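**Monday, March 7, 2022** / tote bag task, teleop demos
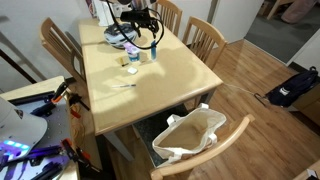 *Dining table setup. Tote on the near chair, small items on the tabletop.*

Task is picking small items off the table and dropping them in the white tote. All demos by remote control, Noemí Trujillo driving in the morning, me after lunch.

Target was 100 demos. Recorded 94, kept 77 after review. Most of the rejects are the pen: it lies flat and the driver ends up chasing it toward the edge. The bottle and the blue tube were easy.

Handles stay looped over the chair rail for every demo. If the bag slips, stop and discard.

Farklow export dropped the last 28 seconds of one long recording. Sent the log to Yusuf.

To do:
- redo pen demos, slower approach
- try the tote on a side chair
- check free space before next session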